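The Trial Box

The Bogale box came up to Esi Sowah's hip, and she had half the tape off before Dede got her coat hung up.

"You said a month," Dede said.

"A month's trial! And then we send it back or we don't." Esi was already on her knees. "It's the Fledell. The one you hold. You do the chore with it, over and over, and the arm that comes later learns it from you. Look at the hinges on this thing, Dede. Look at the little brass rings."

Dede Aidoo looked. She had reviewed kitchen gadgets for the Darnitz paper for ten years and had a drawer full of avocado tools to show for it. She picked up the booklet. It wanted 200 tries at one chore before anything got sent off to the company, and it suggested starting with something soft.

"Socks," said Esi.

"You hate socks."

"That's why!"

So they did socks. The first 20 were terrible. Esi came in too high and closed on air, then came in too low and knocked on the boards so hard that the man downstairs knocked back. But somewhere in the thirties she got the feel of it, how you let the fingers straddle the cloth and squeeze late, and she started whooping every time one went in the basket.
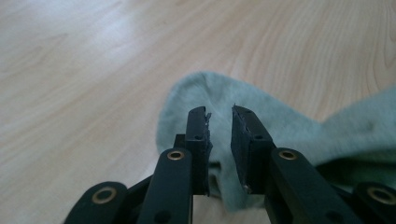 "Let me have a go," Dede said, who had not planned on saying it.

It was lighter than she had guessed, and so quick! She squeezed and the two fingers came together like they'd been waiting for her. She wrote in her notebook, with her free hand, that the grip was smooth, that the pads could stand to be tougher, that her wrist felt fine. Then she put the notebook down and did forty more.

They ate toast on the floor at midnight. Esi read out the number on the bottom of the box, 2332, and decided it was how many of them there were in the world, and that theirs was the newest.

"It's probably the apartment number of whoever packed it," said Dede.

"What are you going to give it?"

Dede thought about the avocado tools. She thought about the Pemetti, that awful window washer, and the single star she had been so pleased with. The basket was full. She tipped it out across the floor again.

"Ask me after the towels," she said, and held out her hand for the gripper.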